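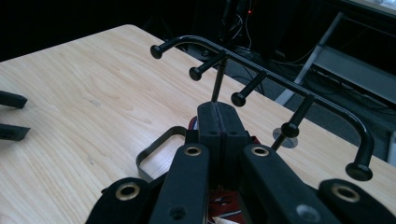
Issue 53, page 2

The Rengifo Peg Rack, in black

Hello again, and welcome to the bit of the catalogue where I get to go on about hooks! The Rengifo is back in stock as of 23 August 2021, and if you were one of the people who wrote to me in March asking when it would be, thank you for waiting (and for being so nice about it).

So, what is it? It's a black metal rack for your table, dresser or hall shelf, with a curved rod along the top and pegs coming off it, each with a rounded black cap on the end. You hang things on it. Necklaces, keys, a watch, reading glasses on a cord, the dog's lead if your dog is a small one. I've had mine on the chest by the front door for two winters and I still haven't got bored of it, which is more than I can say for the lamp next to it.

I like the knobs best. I've had racks with bare cut ends before and they snag everything, especially anything knitted, and I once pulled a good long thread out of a scarf that way. A rounded cap lets a loop slide on and off without a fight. The one at the end of the rod is the biggest and it's where I put my heaviest beads, mostly out of habit.

The rod is one bent bar that arches over and comes down again at the end, so it isn't a stiff little row of pegs like the ones at school. Long chains and short chains can live on it together without all ending up in one knot. Well, mostly. I do have a very fine silver one that would tangle itself in an empty room.

There's a thin upright post holding the rod up, and being so slim it hardly takes up any room to look at. I think black looks lovely on pale wood, and it's good on white paint too. On my very dark sideboard it rather disappeared, so if yours is dark you might want to put a light tray or a folded cloth under it.

Putting it together

Yours will come in two wrapped parcels inside the one box. Stand the post up first, then fit the rod, then turn it until it faces the way you want before you tighten anything. I did it the other way round the first time and had to start again! Do it on a table and not on your lap. You won't need any tools, just fingers, and please don't go at it with pliers as they mark the black finish.

Looking after it

A dry, soft cloth is plenty. If it's in the bathroom (lots of you seem to keep yours there) give it a wipe after a steamy bath. No spray polish, it leaves a film on the caps and then everything you hang up smells of lemons for a week.

A few things I get asked

Will it hold a coat? No, please don't. It's for little things. For coats you want the Droltness wall rail, which screws to the wall and is much tougher.

Can I hang mugs on it? I'd rather you didn't. An espresso cup would probably be fine but a proper mug of the sort I drink from is too heavy.

Does it come in other colours? Only black for now. I did ask for a green one and I'm still asking.

Will it scratch my table? I've had no marks on mine, but I do lift it when I dust and don't drag it. A square of felt underneath is a good idea on anything you're precious about.

Ordering

The item number is 1419, and it helps me no end if you put that on your order, as the Urnosia ring stand has a very similar name on the old forms and people have ended up with the wrong box. I can gift wrap it in brown paper with string, just say so in the notes. You're also welcome to collect from the Nollthorpe shop, but do ring first so I can have it ready behind the counter.

I have 89 of them this time.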